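Put the Notice Where the Hand Goes

Most written instructions in shared buildings are in the wrong place. The wording is usually adequate, the type is usually large enough, and the content is usually correct. The location is chosen last, by whoever has the tape, and it is normally the nearest piece of empty wall at standing eye height. I want to argue that location should be decided first, that it should be decided by the person who maintains the equipment, and that a notice that cannot be placed within reach of the thing it governs should generally not be put up.

I manage signs and printed material for a group of shared office buildings, the largest of which is the Sodside site. In June we finished an inventory of every posted notice across the group. The total was 2,033. This excludes exit signs, extinguisher labels, electrical hazard labels and anything else required by code, all of which have fixed rules for placement and are outside my argument. It includes everything else: how to book a room, how to run the dishwasher, what not to put down the sink, which door sticks in winter.

For each notice we recorded the object it referred to and the distance between the two. The second column was added as an afterthought and turned out to be the only one worth reading. A large share of the notices were posted more than an arm's length from their object, and many were in a different room. The instructions for the Pruitt water heater on the second floor were posted in the hallway outside the kitchen. The instructions for the hallway thermostat were posted in the kitchen.

There is a practical explanation. Notices are written in response to a complaint, and the person responding wants the notice to be seen by as many people as possible. A hallway has more traffic than a heater. By that measure the hallway is correct. The measure is wrong, though, for the same reason that a torque value is printed in the service manual at the step where the bolt is tightened. A person walking past has no use for the information. A person with one hand on the valve does.

Reading is also not free. Every notice at eye height in a hallway takes a small amount of attention from each person who passes it, and after a week or two they stop giving it any. Once that happens, the wall is lost for other purposes. We have a fire drill procedure that has to be changed from time to time, and it hangs on a wall that people stopped reading years ago. Adding a red border did not help. Removing the 7 sheets next to it did.

The strongest objection I have heard is that close placement is ugly. Our furniture supplier, Fusik, makes this case well, and their drawings show every surface bare. I have some sympathy. A meeting room with a label on each object looks like a storeroom. But the objection is really about number, and number can be controlled. If the rule is that a notice must be within reach of its object, most notices fail and come down, and the few that remain are small, because a notice read at reading distance can be set in small type. A sheet meant to be read from across a room needs letters an inch tall. The same text on the edge of a table fits on a label the size of a playing card.

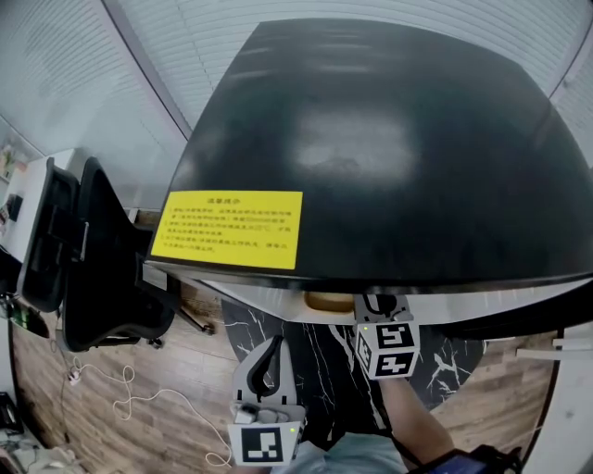 Author: Sodside Signs and Print

A second objection is wear. Labels on horizontal surfaces get wiped, scratched, soaked with coffee and picked at. All of this is true, and it is an argument for choosing the correct stock. Paper under clear tape fails first at the corners, where the tape lifts and collects dirt. A printed vinyl label with rounded corners and a permanent adhesive lasts much longer on a smooth, hard surface. We now buy Arance blanks in boxes of 1,000, in a single size, and the single size is deliberate. If the text does not fit, the text is too long.

Adhesion depends more on preparation than on product. The surface should be cleaned with alcohol, allowed to dry fully, and left alone for a day after the label is applied. Most of the failures I have looked at were labels put down on furniture polish. Oiled wood is a poor surface for any adhesive, and on oiled wood I would accept a small stand or a tag on a cord.

Color deserves a short comment. People ask for labels that match the furniture, and I think this request should be refused. Contrast is what allows a small label to work. If the label is also large, strong contrast becomes a nuisance, which is the real source of most complaints about bright colors. A small label in a strong color on a dark surface can be found by someone who wants it and ignored by someone who does not.

The third objection is the one I find hardest to answer. Some notices have no object. Quiet hours, guest rules and the policy on shared food apply to a whole floor, and there is nothing to stick them to. My first position was that these should not be posted at all and should go into the document people receive when they move in. I have softened on this – people lose that document, and visitors never had it. My current position is that each floor gets one board, next to the door people enter by, and that rules without an object go on the board and nowhere else. The board has a fixed area. Adding a sheet means removing one.

I would also put a limit on length. Our working limit is 80 words, counted with the heading. It was chosen by trial on the dishwasher label, which kept being rewritten as people found new ways to load the dishwasher. A label that needs more than that is usually describing a defect. The old text for the parking gate had a paragraph on how long to wait before pressing the button a second time. The gate needed a new relay. It was replaced, and the label now has two lines.

This last point is where I expect disagreement, mostly from building managers, because a notice costs almost nothing and a relay does not. In the short run they are right. But a notice has a running cost that does not appear in any budget: it has to be checked, reprinted, translated where tenants need it, and taken down when it stops being true. We found instructions for equipment that had been removed from the building. One sheet explained how to clear a paper jam in a printer that left with the previous tenant – it had been laminated.

The procedure I would recommend to other sites is short. List the notices and the objects. Take down everything that is out of reach of its object. Wait a month and record the questions that come in. Put back, in small type and on the object itself, the answers to those questions only. Then give each label a line in the maintenance schedule for the thing it is attached to, so that whoever services the heater also reads the heater's label and reports it if it is wrong.

We are partway through this at Sodside. The upper floors are finished and the ground floor is waiting on a decision about the reception counter, which has an oiled top.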